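The linen cupboard, part two

Thank you for all the messages after the February newsletter, when I confessed to the state of my linen cupboard. Plenty of you seem to have one just as bad, which cheered me up no end. This month I've moved on from the shelves to the folding itself, and I'm afraid I have become a bit of a bore about it at home!
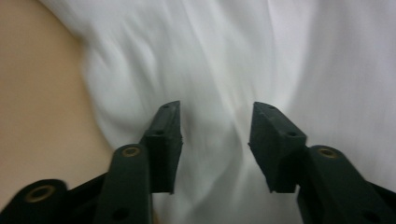
328 words | 2 min read

I've always folded on the bed, mostly while watching something, and then wondered why my piles lean. A bed is too soft and too low. White cotton is the worst for it, as you can't see where the edge has got to until you've finished and there's a corner poking out at the side. So I've shifted the whole business to the table, after breakfast, when the light comes in from the side and shows up every ridge.

My method (such as it is) goes like this. Spread the cloth right out and smooth it from the middle with the flat of your hand. Don't tug at the corners yet. Take hold of a small pinch near the middle, lift it a little, and let the rest drop into line on either side. Then lay it down, match your edges and fold in thirds. I do the napkins this way as well as the big cloths, and I can get up to 15 of them into the old Pelberg basket now, standing on their ends like files in a drawer.
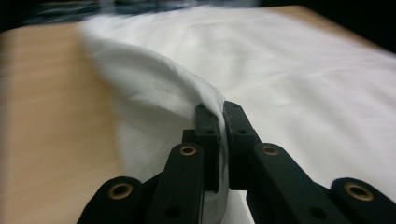 Jade Ackroyd wrote in to say that she does hers in quarters, never thirds, because her shelves are so shallow that a third hangs over the front and gets caught in the door. She also irrigates hers with lavender water, which I think was meant to be "irons", but I rather like it as it is.

I tried quarters for a week and they do sit better on the narrow shelf, though you get that thick lump at the fold – fine for tea towels, a nuisance on a tablecloth. The big ones have gone back to thirds. I've also pinned a scrap of ribbon to each pile so I know which are for the Durnesel table and which are for the little one in the kitchen, and I no longer have to shake out four to find the right size.

Next month it's fitted sheets. If you have a way of doing them that doesn't end in a ball, please send it in before the 10th and I'll try it out.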